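Tag der offenen Tür bei der Weberei Nalletti

Im August war ich endlich mal bei Nalletti, der kleinen Weberei am Ortsrand, an der ich sonst immer nur vorbeiradle.
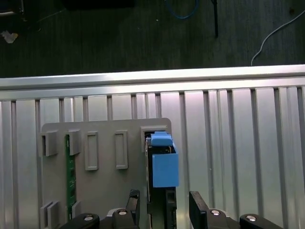

Kurz nach zehn war der Hof schon voll, und Homa Soltani hat unsere Gruppe gleich mit in die Färberei genommen. Über 1.000 Garntöne lagern die da – ich hätte am liebsten das ganze Senfgelb eingepackt! Danach ging's zu den Jacquardstühlen (Ohrstöpsel gab's am Eingang, unbedingt nehmen). Sabina Vondráček hat mir gezeigt, wie man einen gerissenen Kettfaden anknotet, ich hab drei Anläufe gebraucht. Im Werksverkauf hab ich dann zwei Geschirrtücher und einen Rest Leinen mitgenommen. Der Pflaumenkuchen war um zwei leider schon weg.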